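**Unit 4: Reading a tabletop**

Before choosing a finish, look at how the face was cut. Quarter-sawn faces show straight, close lines. Flat-sawn faces show arches, often called cathedrals. Many tops have some of each.
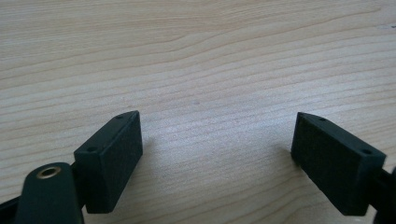 *Fig. 4. Pale top with fine diagonal grain. Note the wide, shallow arches and the small dark speck near the center.*

Mark specks and stains with chalk and write them on your Plernthorpe sheet before sanding. Wipe off all chalk before finishing.

Shop samples are 900 mm by 375 mm. Sand with the grain, by hand only on veneer.

For next time: read the Szulc handout, section on matte finishes, and bring one offcut.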